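Gamcombe Shed Night: the gallery

Walls, hooks and the business of putting things away

Maeve Coughlan asked me to write the words for this gallery, knowing full well what I think of pegboards. She has been telling members for 13 months that a tidy wall makes for better work. I have been a member for longer than that, and I have seen a good deal of tidy walling and not much better work. Still, I said I would look at the results fairly, so I have.

Some background for those who weren't at the October meeting. The idea was that each bench would get a panel, each panel would hold the tools that bench uses most, and we would stop walking the length of the shed for a clamp. Bláthnaid Egan drew up the layout and cut the paper patterns. The panels came by way of Esquivel, the shop on the corner, who gave us a price I thought was high and Maeve thought was fine. We did not settle that and probably won't.

My doubts then were the same as now. A board full of holes invites you to fill it. People hang up things they use twice a year, because they look well, and the pencil and the square end up in a coat pocket. Then somebody paints outlines round everything — I have seen this done at Dollolora, where the wall was lovely and the glue was always missing.

There was also talk of labels. Bláthnaid wanted them on every hook, Maeve wanted them on the drawers only, and the discussion took up most of an evening that had been set aside for sharpening. I kept out of it. Anyone who needs a label to recognise a clamp should perhaps not be given one.

Supporters of the scheme say it saves 15 minutes a session. I would like to know who held the watch. When I asked, I was told it was "more of a feeling", and I have had feelings about this shed too.

Anyway, the gallery. Click through at your own speed. Comments go to Maeve, complaints as well.

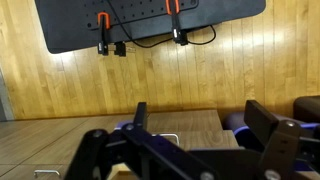

Issue 13 | Page 2

Two clamps on the dark panel, orange handles against all that black. I'll give them this much: you could find those handles in poor light. They are long enough to hang down past the bottom of the board, so anyone hoping to stand something tall on the bench below them will have to think again. There is plenty of panel left over, and I expect it to be full of nonsense by spring.

The plank wall I have no quarrel with. It's a good warm colour, knots and all, and it was doing very well before we put a board on it. I'd have knocked in 3 nails and gone home.

Next gallery: the Flerkunari shelves, if they are up by then.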